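Cendach Meeting Rooms: Frequently Asked Questions

Hiring a room

How do I book a room at Cendach?
Bookings are made through the online form or in person at the Flovham reception desk. A booking is confirmed once the deposit has been received and a reference number has been issued. Provisional bookings are held for 5 working days and then released.

Who may hire the rooms?
The rooms are open to local groups, registered charities, businesses and private individuals. The person named on the form must be aged 18 or over and must remain on the premises for the whole of the hire period.

Which rooms are available?
There are three. The Adeyemi Room seats 144 in rows and is suited to talks and public meetings. The Cimero Room is intended for smaller groups and has its own entrance from the side passage. The Garden Room may be hired alone or together with the Cimero Room.

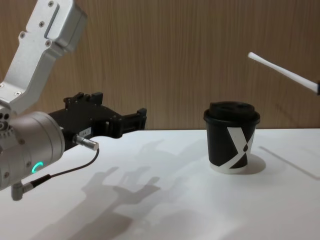 All rooms are let with tables and chairs. Hirers set out the furniture themselves and should allow time for this within the period booked. Floor plans can be collected from reception, and a copy is fixed to the inside of each store cupboard door.

Charges and payment

What deposit is required?
A deposit of £127 is payable on all evening and weekend bookings. It is returned by bank transfer after the room has been inspected. Deductions are made for damage, for additional cleaning and for late departure.

Is there a reduced rate for charities?
Registered charities pay the lower rate shown on the scale of charges. The charity number must be entered on the form at the time of booking - it cannot be added afterwards.

What happens if I need to cancel?
Cancellations must be made in writing. The full hire charge is refunded where two weeks' notice is given, and half where one week's notice is given.

Food and drink

May we bring our own refreshments?
Hirers may bring cold food and hot or cold drinks into any of the rooms. Cooking is restricted to the kitchen, which must be booked separately.
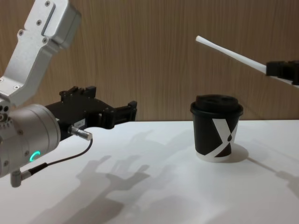

Alcohol may be served free of charge at private events. It may not be sold without a temporary event notice, and a copy of the notice must reach the Bookings Manager before the event takes place. Rubbish and recycling should be taken to the bins in the rear yard.

Access and parking

Are the rooms accessible to wheelchair users?
All three rooms are on the ground floor and have level access. A hearing loop is fitted in the Adeyemi Room.

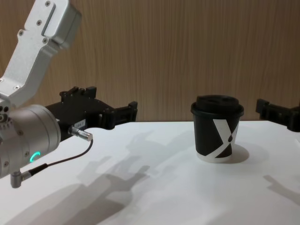
At what time must the building be vacated on a Sunday?
Hirers must leave by 6 pm, including any time needed for clearing away. On all other days the closing time is 10.30 pm.

Where can visitors park?
The public car park is 300 metres from the main door. Spaces in front of the building are reserved for blue badge holders and for short deliveries.

Whom should I contact with a complaint?
Complaints should be addressed in writing to Hertta Lappalainen, Bookings Manager, and should quote the booking reference. A written reply is sent within ten working days.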